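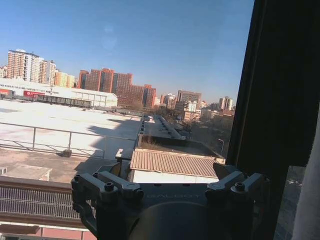
Posto Wrist Camera Kit, Part 2666

The Posto kit puts a small color camera on the wrist of a robot arm, looking forward over the gripper. It is sold by Nenatus and ships from our Trimbridge warehouse.

What is in the box
Camera module with bracket
Mounting screws and hex key
Two cables, one short and one long
Printed setup sheet

Using it near windows
Daylight behind the gripper is hard on a small camera. Posto sets exposure from the whole view by default. For work at a window, switch to the center zone in the Ojo software, then save the setting to the camera. It stays saved when the power is off.

Check the view before you tighten the bracket. Both fingertips should be in view with the gap between them clear. If the gripper body takes up too much of the picture, tilt the bracket up one notch and check again.

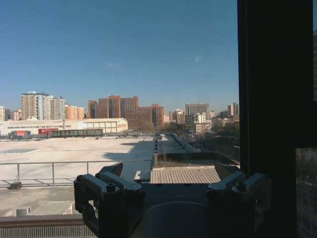 Wrist view over the gripper, fingertips apart, with the skyline behind.

Ordering
Single kits are in stock. Packs of 5 and 20 are made to order. The warranty is 2 years and covers the camera and bracket but not the cables.

For bracket fit, write to Titilayo Osagie in sales and include the make and model of your arm. Ikechukwu Okoro handles returns and repairs.

Page updated 2022-12-18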